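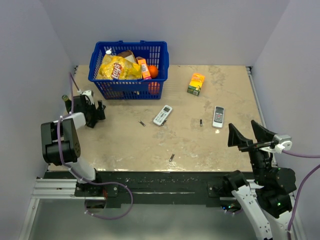
Irnik opens home help counter for small purchases and small repairs in Lemel

Last updated: 2021-12-24

Irnik, the neighbourhood shop in Lemel, is pleased to announce the opening of its home help counter. The counter joins two services which our customers have asked for many times: the preparing of a grocery basket, and the small jobs of the house which are always left for another day, such as changing the batteries in a remote control.

The service was tried during October with 60 households in Lemel. In this time the shop prepared baskets for people who find the full round of the shop too long, or who come in after work and wish only to collect and go home. Many of them brought also something from home to the counter. The most usual thing was a remote control, and after it came wall clocks, torches and kitchen scales. For this reason the shop decided to keep the two services together, at one table, with the same opening hours.

How the basket service works

The customer leaves a list at the counter or puts it in the letter box by the side door before noon. The basket is ready on the same afternoon. We use the ordinary shop baskets, and the customer puts the goods in his or her own bag and leaves the basket with us. There is no smallest order. A list with bread and one bottle of oil is as welcome as a list for the whole week.

The shop has made some simple rules for the packing, after listening to the households of the trial. Heavy goods go to the bottom. Bags of crisps and other light things are laid on top, so they arrive at home in whole pieces. Cartons of juice are placed upright when there is room for them, and fruit is put at the side where it can be seen and checked before paying. If a customer does not like a piece of fruit, it will be changed without discussion. Glass bottles can be kept apart from the basket when the customer wishes it, and we will wrap them in paper.

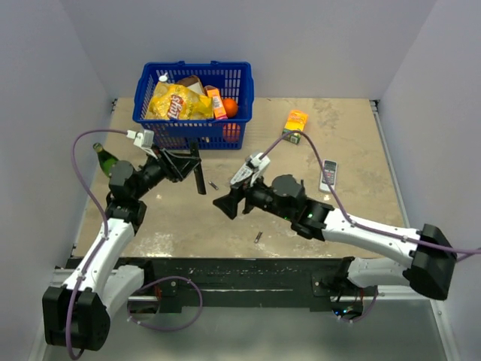
Batteries are the second part of the service. Old remote controls come to us in every condition, and often the owner does not know if the fault is in the remote or in the cells. The counter will open the cover, clean the contacts with a dry cloth and try new cells of the right size. It is a work for patient fingers, as anybody knows who has tried to catch small metallic cylinders like these on a tabletop, with a white remote control waiting next to the shopping. The work is free of charge. The customer pays only for the new cells, and only if they stay in the device.

We ask customers to bring the device with its cover, also when the cover is broken. The shop keeps a box of used covers and can sometimes find one which fits. Remote controls for air conditioners are accepted in the same way as those for televisions. The counter does not repair anything that must be connected to the mains.

Used cells may be left at the counter by everybody, also by people who did not buy them from us. Please do not mix them with household rubbish. During the trial the shop collected 1575 used cells, which were handed over to Dotari for recycling. The collecting box stands now by the entrance and will stay there all year.

Prices and opening

The basket service is free for the first 100 customers who register at the till. After that, a small fee will be added for each basket, and the amount will be shown on the notice at the counter. The help with batteries remains free for all. The two services can be used separately or together, and a customer who leaves a list may leave the remote control in the same moment and collect both in the afternoon.

The counter is found at the back of the shop, behind the bread shelves. The table was supplied by Barbieri, who also made the new shelves for the dry goods. A chair is available for customers who prefer to wait.

Customers who took part in the trial do not need to register again. Their lists have been kept, and they may ask for "the same as before" if they wish. Changes can be told at the till at any time.

About Irnik

Irnik is an independent shop for food and household goods in Lemel. It sells fresh bread, fruit, drinks, dry goods and small articles for the home.

Press questions may be left at the till or sent by post to the shop, marked "Home help counter". Journalists who would like to visit the counter are asked to come in the morning, when the lists are being prepared.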